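不写论文也不写PPT，先写回放工具：和Binta Balogun聊Tenus

9/6/25，周六，Urnomholm二楼。约的是一小时，聊了快两个钟头。录音整理得急，有错请留言。

Binta Balogun在Plolora管数据和标定那一摊，手下的工具叫Tenus。外面听过这名字的人不多。用她的话说，“就是把手持夹爪录的东西变成策略能吃的东西，中间所有脏活”。

先问为什么要自己写。市面上不是没有。

“试过。八月试了两个礼拜。”她一边翻电脑一边说，“问题全在时间戳。相机一个钟，编码器一个钟，位姿又是一个钟。你看着都对，训出来的策略就是慢半拍，手到了，夹爪还没合。查到最后差3帧。3帧啊。”

后来Tenus里第一个功能就是对齐检查，不过不给进训练集，没有例外。组里有人嫌烦。她不管。

“宁可少。200条干净的，比一大堆不知道哪儿歪了的强。我跟他们吵过，现在不吵了，工具直接拦。”

再问位姿。手持采集没有机械臂的关节读数，轨迹全靠视觉惯性估出来，丢一次跟踪整条就废。她说最怕的是白桌面，特征点少，镜头一凑近就飘。所以桌上总得有点东西，铁丝架子、带盖的罐子，什么都行，有棱有角最好。

“网格架子其实也坑。”她又改口，“格子都长一个样，匹配会串，串一格，轨迹就平移一截，肉眼看不出来的。”

怎么办？加重投影误差的门限，再加回环。她讲了很久，这里只留结论：单看误差均值没用，要看尾巴。Tenus现在每条轨迹画一张尾部分布，超了就标红，人再去回放里看。

回放界面她最得意。三栏，左边视频，中间轨迹，右边夹爪开合度。拖一下时间轴三栏一起走。听着很普通，她说就这个写了7个版本，前面几版都卡，拖起来像在看幻灯片。

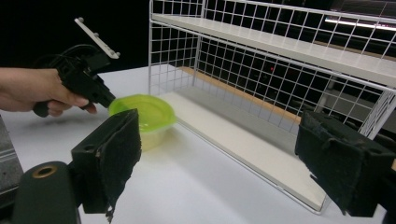
两只夹爪，一张桌子

双手任务是另一回事。两只夹爪各跑各的坐标系，得对到一起。左手认为罐子在这儿，右手认为在那儿，差一点点，递东西就递空了。

“单手错一厘米还能蒙过去，双手不行。”

Plolora的做法是把两边的地图合并，共同看见的部分拿来算相对变换。镜头里能看见另一只手的时候，还会多一道校验：对方的夹爪应该出现在哪个位置，投影过来，跟画面比一比。比不上就报警。这招是Rawashdeh那边先用的，她很坦白，“抄的，打过招呼”。

开合度也有讲究。指垫用久了会磨、会起皱、边上会撕开，“完全闭合”那个读数就跟着跑。以前是写死在配置里的一个常数，现在每次开录先空夹一下，软件自己记零点。指垫什么时候换？她想了想，“看曲线，零点跳了就换。有时候懒，没换。”

训练和部署那头她说得少，不归她管。只提了延迟补偿：推理要时间，动作发出去机器还要时间，所以策略一次吐一串动作，前面过期的直接扔掉。扔几步，Tenus从实测延迟里算，不许手填。

“手填的那个人就是我，”她说，“填错过，毫秒当成了秒。机械臂站那儿一动不动，我查了一下午网络。”

开不开源？

“想开。文挡没写完。”又问什么时候能写完，她指了指屏幕上的待办，200条没关的。

最后问接下来改什么。她要做的是自动切段，现在一条长录像里哪儿开始、哪儿结束，还得靠人点。按夹爪开合来切，简单动作够用，碰上推、碰上拨，根本不合爪，就切漏了。眼下的想法是把末端速度也加进来，两个信号一起投票，效果还没测。

电脑没电了，聊到这儿。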